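The Tarkcombe workshop occupies a former dairy, where members share benches, tools and a single long-running project. Its subject is a jointed robotic hand, now in its fourth version, intended for handling soft goods such as woven sacks.

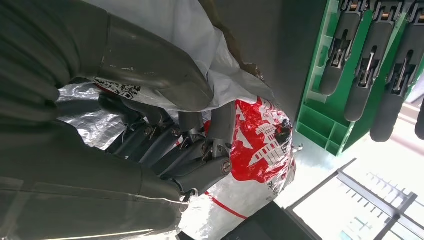

Revathi Gounder, who leads the build, logged 117 grasping trials in August. The finger linkages were revised twice — once for reach, once for wear. Parts have cost the members just over $3,000 to date. Work resumes Monday evening.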